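Chapter 2
Upholstered Seating: Fabrics, Inspection, and Routine Care

Learning Objectives

After completing this chapter, the student should be able to:

Explain how the weave of a cover fabric affects the way it holds dust and crumbs.
Inspect a seat cushion by sight and by touch and record the findings.
Vacuum a woven cover without damage to the surface.
Decide when a stain should be referred to a supervisor.

Key Terms

abrasion, cleaning code, crevice tool, nap, pilling, welt

Introduction

When the Stallgate residence hall reopened in July, its housekeeping staff took charge of a lounge furnished almost entirely with upholstered pieces. The previous furniture had been vinyl, and the written procedures still called for a damp cloth and a spray cleaner. Within a few weeks several cushions showed pale rings where the cleaner had dried. Lamisi Agyeman, the housekeeping supervisor, withdrew the procedures and asked that every new employee be trained in fabric care before being assigned to the lounge.

The Stallgate case is referred to throughout this chapter. Students should keep in mind that the cleaner was a suitable product for vinyl and had been used according to its label. The error lay in applying a procedure written for one material to another.

2.1 The Cover Fabric

The cover is the part of a seat that the user sees and touches, and it receives most of the wear. Covers fall into two broad groups for the purposes of this course. Pile fabrics, such as velvet and corduroy, have raised fibers that lie in one direction, called the nap. Flat woven fabrics have no raised fibers, and their texture comes from the crossing of the yarns.

Many flat woven covers combine yarns of slightly different shades. On a light gray cover of this type, fine lighter and darker fibers give the surface a faint speckle. The speckle softens the look of the fabric and can hide a light layer of dust, so that a seat may appear clean from the doorway when it is due for service. Inspection of such a cover should be carried out at close range and in even light.

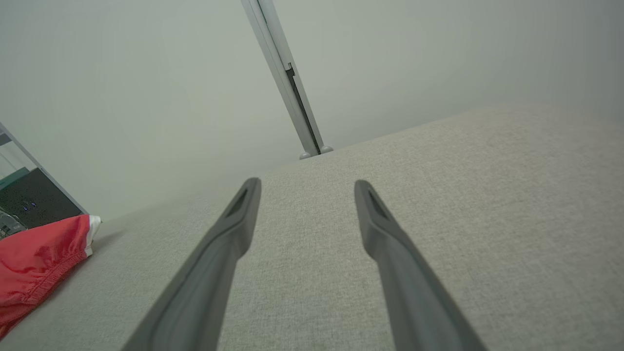
2.2 Inspecting a Seat

Inspection comes before any cleaning. The employee first looks across the surface from a low angle, which makes pilling and flattened areas easier to find. The palm is then passed lightly over the fabric from back to front. Grit can often be felt where it cannot be seen. Seams and welts are checked last, and any open stitching is noted on the inspection card before a vacuum is brought near it.

Wear resistance is commonly stated as the number of rubs a fabric withstands in an abrasion test. A decorative fabric rated at only 4,000 rubs is not suited to a public lounge, whatever its appearance when new. The rating, where known, should be copied to the furniture record together with the cleaning code from the label under the cushion.

2.3 Vacuuming a Woven Cover

Fit the upholstery brush and set the suction to low. Work in short, overlapping strokes along the direction of the weave. Change to the crevice tool for the joint between seat and back.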